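Cómo limpiar y conservar cestas de ratán sintético, mimbre y fibras naturales

Guías de casa - Limpieza y mantenimiento

Una cesta aguanta muchos años si se limpia con cierta regularidad y se guarda en un sitio seco. El problema es que no todas se limpian igual. El agua que le va bien a una cesta de ratán sintético puede manchar una de junco o deformar una de rafia, y por eso el primer paso es siempre saber qué material tenemos delante.

Qué necesitas

Un cepillo de cerdas suaves (sirve uno de uñas o una brocha de pintor limpia)
Un cepillo de dientes viejo para los rincones
Aspiradora con boquilla de cepillo
Dos paños de algodón, uno para lavar y otro para secar
Jabón neutro líquido
Bicarbonato
Vinagre blanco de limpieza
Un barreño grande, solo para las sintéticas
Palillos de madera o brochetas

Paso 1. Identificar el material

El mimbre natural sale de varas de sauce. Las varas tienen grosores algo desiguales, con nudos pequeños, y el color cambia de una a otra. El ratán natural es más liso y más flexible. El junco de mar y el jacinto de agua se reconocen por el trenzado grueso y el olor a hierba seca, sobre todo cuando son nuevos.

El ratán sintético suele ser polietileno o PVC. Las tiras son todas del mismo ancho, el color es uniforme y al pasar la uña no se levanta fibra. Si la cesta tiene una zona escondida, por ejemplo la parte de abajo, deja ahí una gota de agua durante un minuto. En la fibra natural sin barnizar la gota se absorbe y oscurece el punto. En el plástico se queda encima.

También hay cestas de papel trenzado, bastante comunes en las tiendas de decoración. Se parecen mucho a la rafia y no se pueden mojar en ningún caso. Yo tengo una comprada en el mercadillo de Plotcombe que durante años creí que era de junco, y la descubrí por las malas.

Paso 2. Quitar el polvo en seco

Este paso vale para todos los materiales. Vacía la cesta y quita el forro si lo lleva. Dale la vuelta y golpea el fondo con la palma de la mano sobre un periódico. Cae más suciedad de la que parece.

Pasa después la aspiradora con la boquilla de cepillo, a potencia baja. Empieza por el fondo interior y sube hacia el borde siguiendo la dirección del trenzado. Con la brocha se saca lo que queda entre las tiras, y para las migas o la cera pegada va bien un palillo. No uses nada metálico, que corta la fibra.

Paso 3a. Lavar una cesta sintética

Pon en el barreño agua tibia con un chorrito de jabón neutro. El agua muy caliente ablanda el plástico y puede deformar el borde. Mete la cesta, déjala 7 minutos en remojo y frota con el cepillo suave por dentro y por fuera.

El borde trenzado es donde más grasa se junta, porque es por donde se coge. Ahí trabaja con el cepillo de dientes, girando la cesta poco a poco. Aclara con la ducha o la manguera hasta que no salga espuma y sacúdela con fuerza.

Algunas cestas sintéticas llevan un aro de alambre dentro del borde. Si es el caso, nada de remojo: lava con paño húmedo y seca enseguida. El óxido acaba saliendo entre las tiras y deja una mancha marrón que no se va.

Paso 3b. Lavar una cesta de fibra natural

Aquí el agua se usa con medida. Moja el paño en agua con unas gotas de jabón, escúrrelo bien y pásalo por tramos. Cuando termines un tramo, repásalo con otro paño con agua sola y seca antes de seguir.

El mimbre agradece un poco de humedad una o dos veces al año, sobre todo en casas con calefacción fuerte. Si las varas crujen al apretar, rocíalas con un pulverizador y deja que se sequen a la sombra. El junco y el jacinto, en cambio, cuanto más secos mejor.

Paso 4. Manchas

Grasa: bicarbonato en polvo sobre la mancha, se deja 23 minutos y se cepilla. En las sintéticas se puede hacer una pasta con agua.

Moho superficial: mezcla vinagre y agua a partes iguales, aplica con el paño y saca la cesta a un sitio ventilado. Hazlo con la ventana abierta. Si el moho ha entrado en la fibra y esta se deshace al tocarla, la cesta ya no sirve para comida.

Cera de vela: bolsa con hielo encima hasta que se endurezca, y luego palillo.

Tinta: en las sintéticas, alcohol en un bastoncillo, probando antes en el fondo. En las naturales no conozco ningún remedio que funcione del todo.

No mezcles nunca vinagre con lejía. La lejía, de hecho, es mejor dejarla fuera de este trabajo - amarillea el plástico y reseca la fibra.

Paso 5. Secar

Coloca la cesta boca abajo sobre una rejilla o sobre dos listones, de manera que pase el aire. Una sintética tarda una tarde. Una de mimbre que se haya mojado bastante necesita 18 horas o más, según el tiempo que haga. En junio la dejo fuera por la mañana, a la sombra, y la recojo antes de cenar.

Ni secador caliente ni radiador. El calor directo abre las varas y afloja el trenzado.

Paso 6. Recuperar la forma

Si el fondo se ha abombado, aprovecha que la fibra natural todavía está húmeda. Pon la cesta sobre una superficie plana, mete dentro un plato del tamaño del fondo y carga encima un peso de 1200 gramos (un paquete grande de arroz vale). Déjalo hasta que se seque.

Para el borde torcido se usan pinzas de la ropa y un cordel atado de lado a lado, tirando del punto que se ha abierto. En las sintéticas este truco funciona peor, aunque algo se corrige con agua tibia y paciencia.

Paso 7. Guardar

Las cestas se apilan de mayor a menor con una hoja de papel entre una y otra. No las metas en bolsas de plástico cerradas. En el trastero, mejor en una balda que en el suelo, y lejos de la pared si es exterior. Una funda de almohada vieja las protege del polvo y deja pasar el aire.

Las que están a la vista, sobre una mesa o una encimera, conviene girarlas de vez en cuando. El sol decolora siempre el mismo lado y la diferencia se nota al cabo de un verano.

Cada cuánto hacerlo

Cesta del pan: sacudir a diario, limpiar cada semana.
Cesta de fruta: vaciar y repasar con cada compra, por si hay alguna pieza pasada.
Cestas de baño: una vez al mes, mirando bien la base.
Decorativas: polvo cada dos semanas y limpieza completa con el cambio de estación.

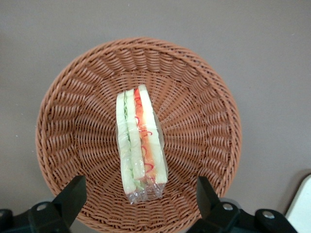 Cesta redonda de ratán sintético en tono terracota, con el borde trenzado.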